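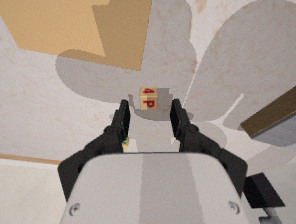

打印本页 | 邮件发送给朋友

招募：夹爪对比测试参与者（远程为主，含少量现场名额）

Prasel 操作评测小组，Broltville

先说要什么人：会用手柄或键盘遥操作机械臂的，或者不会但愿意学、坐得住的。学生可以，在职的也可以，晚上做也行。报名截止7月9日，过期不补，名额满了提前关。急，所以写得乱，见谅，有看不懂的直接来信问。

做什么

我们在比两款两指夹爪，内部叫 Bárány 和 Sornmont。Bárány 是连杆式，张开时指尖走弧线；Sornmont 是平行开合，行程短一点，指腹软一点。两款都装在同一条臂上，同一个腕部相机，同一套控制器。换的只有手。以前换手的时候顺便把控制器参数也动了，结果数据没法比，整批作废，这次不这么干了。

第一阶段全部在仿真里。桌面是大理石纹的，上面放带字母和数字的小木块，你从腕部相机的视角看着夹爪去抓。画面里影子很重，一块一块压在桌面上，木块的字常常是横过来的（比如一面是P，另一面是4，都侧着），得自己认。有的木块会被手指或者夹爪外壳挡掉大半，只露一条边。能不能在这种视角下把手指对准，就是我们想知道的。不是考你，是考夹爪和相机的位置。

为什么用字母块：边长统一，朝向好判断，抓歪了回放里一眼看得出来。别的物体第二阶段再上。

具体任务

每人4节，每节里两款夹爪都要用到，先后顺序由系统排，不能自己挑。任务分两类：

一类是单块抓取。指定一块，移过去，合指，提起，放到指定位置。没抓住可以重来，重来次数照记，不扣钱。

另一类是近邻抓取。目标旁边还有一块，离得近，手指要插进缝里。这一类 Bárány 的弧线轨迹比较吃亏，至少我们自己人试下来是这样，但样本全是熟手，说服力不够。所以才要招人。

每节结束填一张短表：哪款顺手，哪里看不清，有没有觉得延迟。请写实话，写“差不多”也行，但请写一句为什么。上一轮收回来一堆“还可以”，没法用。

控制器也会换

第二节和第四节之间会切换一次控制模式，一个是位置控制，一个带柔顺。切换时屏幕上有提示，不会告诉你切到了哪种。手感会变，变了就变了，接着做，表里记一笔即可。请不要中途退出重进去“刷”回原来的模式，系统会当成缺失数据，那一节就要重做。

相机

默认腕部视角，朝前，能看到两根手指和夹爪外壳的一部分。外壳挡掉画面下方不少，这个我们知道，正在考虑把相机往上抬。会有一组人分到抬高后的视角，随机分，不接受指定。另外有人提过想要侧面的第三视角，这一轮没有，请不要在问卷里反复提了（5月那轮已经收到很多）。

参与条件

满18周岁。
视力矫正后正常，能分辨红色和绿色的字（木块上的字有红有绿，任务指令会用颜色说，例如“红色的P”）。
有一台能跑浏览器的电脑，独立显卡最好，没有也先报，我们发一个测速链接。
手柄自备，没有就用键盘，请在报名时写明，因为两种输入分开统计。
近三个月没有参加过我们的夹爪测试。参加过相机标定那批的不算，可以报。
左撇子欢迎，请注明，去年左手样本太少。

不需要机器人背景。会写代码没有加分。

待遇

每节报酬387克朗，做完一节结一节，不用等四节全做完。中途不想做了随时停，已经做完的照付。因为我们这边服务器的原因断掉的，按整节算。因为你那边断网的，可以补做一次。

现场名额单列，2天，在 Broltville 实验间，用真臂真夹爪，午饭管，市内交通凭票报，外地的路费报不了，抱歉。现场只从完成远程部分的人里挑，看的是记录完整不完整，跟抓得准不准没关系。

总共招37人。现场名额从这里面出，不另招。

时间怎么安排

远程部分自己约时段，系统里绿色的格子都能点。两节之间至少隔一晚，连着做手会疲，数据也会偏。第一节之前有个练习关，没有计时，想练多久练多久，练习关里的数据不进分析。做完练习觉得晕或者不适应的，告诉我们，退出就好。

有人问能不能一个人用两个帐号。不能。

数据和隐私

我们记录：手柄或键盘输入，夹爪开合，臂的轨迹，仿真画面，问卷文字。
不记录：你的摄像头，你的麦克风，屏幕上其他窗口。
问卷文字可能会在报告里引用，引用时不带名字，不愿意被引用的勾掉那一项。轨迹数据去掉帐号后会在组内保留，用来调下一版控制器。要撤回的，完成后一个月内来信，之后已经混进汇总了，拆不出来。

结果什么时候出

先出一份简短对比，发给所有参与者，含两款夹爪在两类任务上的成功率、重试次数，还有视角那一组的差别。长报告晚一些，要等现场部分做完。结论偏向哪款现在不知道，采购那边也在等，所以催也没有用。

怎么报名

发邮件到招募信箱（页面上方“联系”里有），标题写“夹爪测试”加你的输入方式，手柄或键盘。正文写清楚：

称呼，年龄段
惯用手
能做的时段，大概即可
有没有玩过遥操作，玩过什么
是否想争取现场名额
有没有参加过我们之前的测试，哪一批

不用附简历，附了也不看。两个工作日内回，没收到请翻一下垃圾邮件，上一轮有几位的确认信都躺在那儿。收到回信之后里面有测速链接，跑完把结果贴回来，才算报上。只发第一封信不算占位，这个请务必注意。

几个常见问题，省得来回写信

手柄型号有要求吗？没有，有两个摇杆、两个扳机就行。扳机管手指开合，摇杆管移动，映射可以在练习关里改，正式开始后锁死。

用触控板行不行？不行，试过，太慢。

抓的时候把旁边那块碰倒了怎么办？接着抓。碰倒会自动记录，不用你汇报。

木块滑到桌子外面呢？按重置键，这次算一次重试。

画面卡怎么办？先降画质，设置里第二项。阴影不要关，阴影是测试的一部份，关掉了那节作废。

能录屏发出去吗？测试结束前请不要。结束后可以发自己的操作片段。

能和朋友一起报吗？可以一起报，但请分开做，做之前别交流哪款好用。

还有问题写信。电话这两周基本没人接，都在实验间换手。

打印本页 | 邮件发送给朋友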